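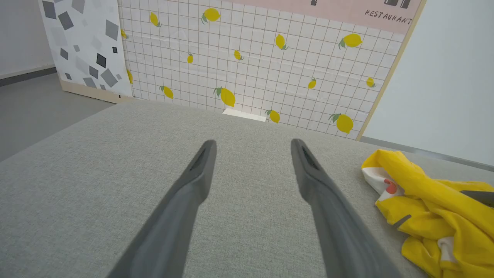 Flokura says its new laundry course will get a basket of clean clothes folded and put away in 19 minutes. The home goods chain started offering the classes in March at its Budik Street store, and the pitch is simple: fold on fabric, one piece at a time, and stop using the bed as a dumping ground.

It costs $90. For that price, customers get a single evening session, a printed card with the folds on it, and a discount on the store's own padded folding surface, a flat pad covered in pale gray cloth. The discount may be the real point of the evening. The pad is mentioned on the card more often than socks are.

Tarun Vashisht, who designed the course for Flokura, argues that most people fold badly because they fold on something slippery. "A shirt slides on a countertop, so you fix the same sleeve twice," he said. "Put it on a surface with a bit of grip and the sleeve stays where you left it."

That may be so. It is also true of a towel laid over a table, which most homes already own. Asked about this, Vashisht said a towel "bunches up under your hands" and that the pad had been tested against one. He did not have the results with him, and the store had not sent them by the time this item was written.

The 19-minute figure deserves a closer look too. Flokura says it comes from its own trials, in which customers timed themselves at home and reported back through the store's website. The company counts 3061 of these reports. It could not say how many people dropped out, how big the baskets were, or whether a fitted sheet was ever involved. Nor does the figure include matching socks, which the course treats as "a separate task."

The evening session itself is pleasant enough. The instructor was patient, and the advice on knit tops – smooth from the middle, fold the sides in before the sleeves – was sound. Anyone who learned to fold from a parent will have heard most of it. A good part of the session went to getting crumpled T-shirts flat, and a smaller part to where they should go afterward, with a detour through the Cedel line of drawer dividers, also sold in the store.

Rival chain Grabner has offered a free half-hour version at its customer desk since last fall. It does not promise a time. A spokesperson for the store said shoppers mostly want help with sheets.

Flokura plans to bring the course to its other locations by the end of summer and says the price will stay the same. Refunds are available before the session starts, but not after. The folding pad can be returned within 90 days, provided it has not been washed.

Contact the newsroom | Copyright, all rights reserved | Back to top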